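Drying Time of Microfiber Cleaning Cloths Under Household Conditions
Final report, Textile Materials Laboratory, Group 4
Anum Ghauri, Nazanin Jafarzadeh, Jonatan Fjeld
Submitted Feb 8, 2022

1. Background

Microfiber cleaning cloths are sold for glass, screens, lenses and kitchen surfaces. Most are a blend of polyester and polyamide, split during finishing so that each filament breaks into finer strands. The split strands give the cloth a large surface area for its weight and leave narrow gaps in which water is held. Holding water is useful while wiping and a nuisance afterward, when the cloth has to be dried before it is folded and put away. A cloth stored damp develops odor.

Care labels usually cover wash temperature and fabric softener. They seldom say how a cloth should be laid out to dry. Our project compared three ways of drying the same cloth indoors: flat on a covered table, draped over a rod, and held by two corners.

2. Materials

Two cloth types were used, both bought retail. Type A was a smooth cloth sold under the Odlow name. Type B was a plush cloth sold as Karimi. Both had a sewn edge binding, which we expected to matter, as the binding is denser than the field of the cloth and covers its cut edges. Cloths were washed once before testing, without softener, to remove any finish left from manufacture.

Weighing was done on a Zitus bench scale belonging to the laboratory. Room temperature and humidity were read from a wall unit at the start and end of each run. Runs in which the humidity reading drifted by more than 4 percentage points were discarded and repeated.

3. Flat drying

For flat drying, the cloth was soaked, pressed between two boards under a fixed load, weighed, and laid on the table covering. It was weighed again every 12 minutes until two readings in a row agreed. The covering is part of the test, as in a home the cloth is rarely laid on a bare rack. A woven cover takes up some water from below, and this shortens the apparent drying time of the cloth while leaving the cover damp.

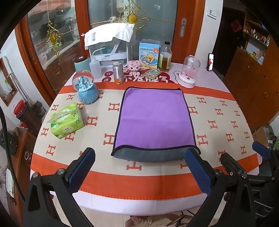
Mahsa Safavi objected at the midterm review that this makes the flat method impossible to compare with the other two, since water that has moved into a cover has not evaporated, and that the cover should be weighed along with the cloth. We accepted the objection. From that point on, the cover sample was weighed before and after each flat run, and the flat results were recalculated as total water lost to air. The runs completed before the review were dropped from the comparison.

After the change, flat drying was the slowest of the three methods for both cloth types. Only the upper face is open to the room. The lower face gives up its water either to the cover or through the thickness of the cloth, and both paths are slow. Turning the cloth once, halfway through, recovered part of the difference. We did not test turning more than once.

4. Draped and corner-held drying

Draping over a rod exposes both faces except along the fold. The fold stayed damp longest in every draped run. A thicker rod would reduce this by holding the two halves apart, but only one rod diameter was available to us.

Holding the cloth by two corners leaves both faces open along their full length. Water moves downward and collects at the lower binding, which then sets the end of the run. In Type B the field of the cloth was dry to the touch well before the weight stopped changing – the remaining water was nearly all in the edge. Tension between the corners also matters. If the top edge sags, the cloth closes into soft folds that behave like the fold on the rod. 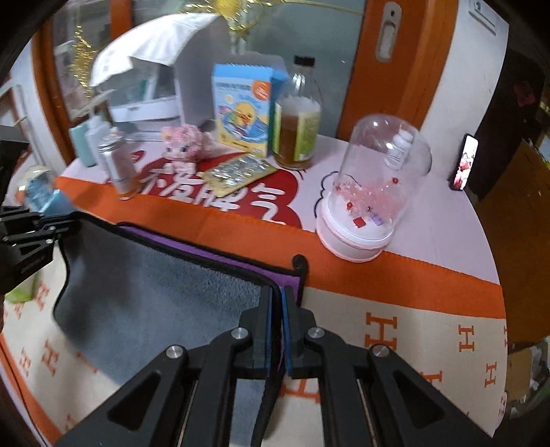

The plush pile of Type B held more water per unit area than the smooth face of Type A, and its drying times were longer under all three methods. The ranking of the methods did not change with the cloth type. Corner-held was fastest, draped second, flat third.

5. Sources of error

Handling during weighing is the largest. Each transfer to the scale moves air past the cloth and may shake off a drop from the lower binding. Houshang Asadi suggested a hanging scale, which would remove the transfer altogether for the corner-held runs. An Anico unit was requested in June but was not delivered in time.

Pressing before the first weighing was not fully repeatable. Type B springs back after the load is lifted and draws in water left on the boards.

6. Further work

The binding should be tested separately, by comparing bound cloths with cloths cut from the same stock and left unbound. The rod test should be repeated with at least one larger diameter. Raw weights for all accepted runs are filed with the laboratory under project number 718.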